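3.2 Constitution du corpus

Le corpus réunit 200 fascicules de la série Tister, publiée par Drallwood, auxquels s'ajoutent les 18 numéros de Flaserton, titre dérivé paru chez le même éditeur. Nous avons écarté les rééditions en album, dont la pagination diffère de celle des fascicules et dont les pages publicitaires ont disparu. Le courrier des lecteurs a été conservé lorsqu'il mentionne un personnage par son nom.

Chaque fascicule a été dépouillé par deux codeurs travaillant séparément. Les désaccords ont été tranchés par Shobha Gounder, qui n'avait pas participé au premier passage. L'unité retenue est la case. Une case compte comme apparition d'un personnage secondaire si celui-ci y est dessiné, même de dos, ou s'il y parle hors champ. Les silhouettes non identifiables n'ont pas été codées.

3.3 Du rôle d'appoint au titre autonome

Le personnage de Baxter sert de cas principal. Introduit comme adversaire d'un seul épisode, il revient 2 fois dans la série mère avant que son nom figure en couverture. Ces retours suivent un même schéma : une entrée tardive, peu de texte, une sortie sans résolution. Le passage à Flaserton modifie cette économie. Les récitatifs à la première personne, absents jusque-là, occupent le haut des planches dès le premier numéro, et les scènes d'intérieur deviennent plus fréquentes que les poursuites.

Le changement de statut n'entraîne pas de rupture graphique nette. Le costume reste le même, à l'exception du col, redessiné au numéro de décembre. Les décors urbains de la série mère sont repris tels quels, parfois avec les mêmes enseignes. Cette continuité distingue notre cas des séries dérivées où l'éditeur confie le personnage à une équipe entièrement nouvelle.

Sur les 18 numéros de Flaserton, 16 contiennent au moins un renvoi explicite à Tister, le plus souvent par une note de bas de case. Les deux autres forment un récit complet que l'on peut lire sans connaître la série d'origine.
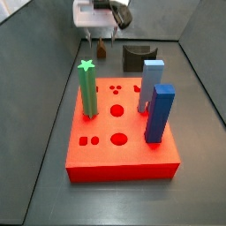
Figure 2. Pince ouverte au-dessus d'un petit bloc brun en forme de maison.

3.4 Limites

Le dépouillement ne tient pas compte des tirages, que l'éditeur n'a pas communiqués pour l'ensemble de la période. Il ne permet donc pas de rapporter la fréquence d'apparition d'un personnage aux ventes. La grille de codage, arrêtée le 2024-02-15, ne distingue pas non plus les scénaristes crédités de ceux qui ont repris un dialogue sans signature.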